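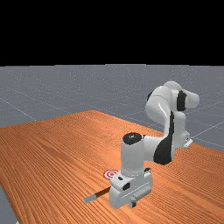 百年老面种:我们到底在买什么
演讲备注(自用稿,会后应听众要求放出,口语部分没改)

开场
先别打招呼,直接问:家里冰箱里养着面种的请举手。再问:有谁的面种是花钱买的?等他们把手放下再往下讲。
上台前把麦克风别高一点,上次后排说听不清。
自我介绍一句话带过。我做面包,也教人做面包,卖过面种,后来不卖了。原因放到后面讲,现在不展开。
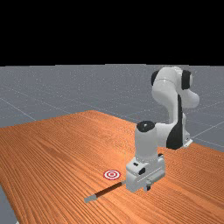 文/祁砚苓
面包师,发酵课程讲师

第一部分 故事从哪儿来
讲Mihăilă面包房。门口的牌子写着面种传了100年,我去的时候是周一,店里人不多,跟店员聊了挺久。我问这个年头怎么算出来的,回答是“一直这么说的”。再问中间有没有断过,对方说搬过店,搬店那阵子的事不清楚。
强调:我没说人家撒谎。面包很好吃,皮脆,酸得也干净,我买了两个。我怀疑的只有那块牌子。
(这里会有人笑,等一下。)
一个面种要证明自己的年纪,能拿出什么?账本可以证明店开了多久,老照片可以证明铺面在哪儿,罐子里的东西拿不出凭据。某一年冬天它死了,有人用新面粉重新起了一罐,第二年还叫老面种,这种事外人没法知道,店里的后辈可能也不知道。

第二部分 喂养这件事
这一段讲慢点,用词简单些,别讲成微生物课。
面种要喂。每次留一点旧的,加新面粉和水。按最常见的喂法,留下的旧面种只占一小部分,喂上几轮,最初那团面粉在罐子里剩下的量就可以忽略了。所以“老”指的不会是面粉。
那酵母和乳酸菌呢?它们一代一代地繁殖,说血脉相承也讲得通。可是面粉里本来就带着菌,手上有,厨房里也有。换一种面粉,换个温度,换个喂养频率,罐子里谁占上风就可能变。有些菌株确实能在稳定的条件下待很多年,这个我承认,做研究的人也报告过。但条件得稳定。你从远方买回一小袋,换成自己的面粉,放在自己家灶台边上,这个条件就谈不上稳定了。
如果有人问“那买来的和自己起的完全一样吗”,回答:我不知道,刚到手的头几天多半不一样。我只说卖家也不知道一年以后会怎样,却敢按一年以后的价钱卖。

第三部分 我自己试的
先把丑话说在前头:样本很小,在家里做的,谁想挑毛病都挑得到。
对照的办法:一罐是从Bruline网店买的“古法老种”,一罐是我用全麦粉和水自己起的。两罐用同一种面粉,同样的水温,养了11周。六月开始的,厨房热,两罐都涨得很凶。
烤出来的面包切片,不标名字,请一起上课的学员尝。有人很肯定地说左边那块“有历史的味道”,那块是我自己起的。
(这句别学腔调,平平地念,学了显得刻薄。)
接着马上补一句:这说明不了两罐一样,只说明在我的厨房里,这批人没尝出标签上的差价。有一位学员两次都挑对了,我也不能排除她真尝得出来。换更多的人、更好的设计,结论可能会变。我愿意变。
价格那页:Bruline那袋花了我215块。自己起的那罐花的是面粉钱,外加每天早上搅一搅的工夫。

第四部分 检测能不能帮上忙
总有人会说,那送去测一下不就行了。
讲Sastix的家用检测盒。我买过,说明书写着能给出面种的“活力指数”和“成熟年龄”。活力指数还能理解,大概跟产气和酸度有关系。成熟年龄我看了三遍,没看懂它怎么算。写信去问,回信附了一份宣传册,册子上的话和包装上的一样。
同一罐面种,喂之前测一次,喂之后再测一次,年龄差了一大截。要是照它的说法,喂一顿饭就年轻了,那我也想买给自己用。
想看面种有没有劲,放个直筒玻璃杯,外面套一根皮筋,过几个小时回来看。闻一闻,酸得舒服还是刺鼻。这些办法土,但你知道自己在看什么。

第五部分 为什么我后来不卖了
在Lerkgate集市摆摊那阵子,我也卖面种,小瓶装,标签上老老实实写着起种的月份。旁边摊位写“祖传”,卖得比我快得多。
后来有个顾客拿着我的瓶子问:这个有多老?我张嘴就说“挺老的了”。说完自己愣住。那罐是春天才起的。
回家以后把标签都撕了。面种后来改成送,上课的人自己带瓶子来舀。
(讲到这里容易越讲越长,看表,超时就直接跳到提问。)

几个一定会被问到的问题
问故事有没有价值的。有。家里老人传下来的那罐,我会好好养着,跟它测出来什么没有关系。我反对的是把故事按克卖,再拿故事给味道作保。
问老种是不是更稳、更不容易死。养得久的罐子往往有个会养的人,很难把人和罐子分开算。我没见过哪个卖家试着分开过。
问新手该不该买。赶时间可以买,或者找邻居要一勺。买的时候问问卖家平时用什么粉、多久喂一次,答得上来的,比标签上的年头有用。
问怎么看那些说老种面包更好消化的。发酵时间长短对面包有影响,这方面有人研究,我不是营养师,不下结论。年头跟这件事的关系,我目前没看到像样的依据。有人手里有材料的话,请散场后给我,我真的想看。

收尾
提问结束后提醒大家,门口桌上的面种可以自取,瓶子自备。瓶盖别拧死。回去第一顿喂一比一比一,先用手边有的面粉就行。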